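Know Your Parts: notes for the Dellness repair night talk
Last updated: February

Slide 1. Hi everybody. Two memory sticks on the left, standing up in their clips, and the square silver-topped one in the middle is the CPU.
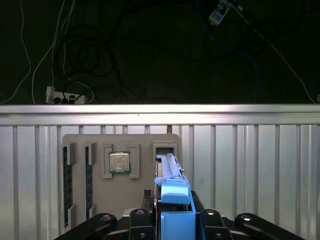

Slide 2. Memory first
- Hold it by the edges! (Pass the old stick around, front row first.)
- Line up the notch before you push.
- Tell the Farnach story, the one where I pushed for 14 minutes with the stick in backwards. Keep it short this time.

Slide 3. CPU, then questions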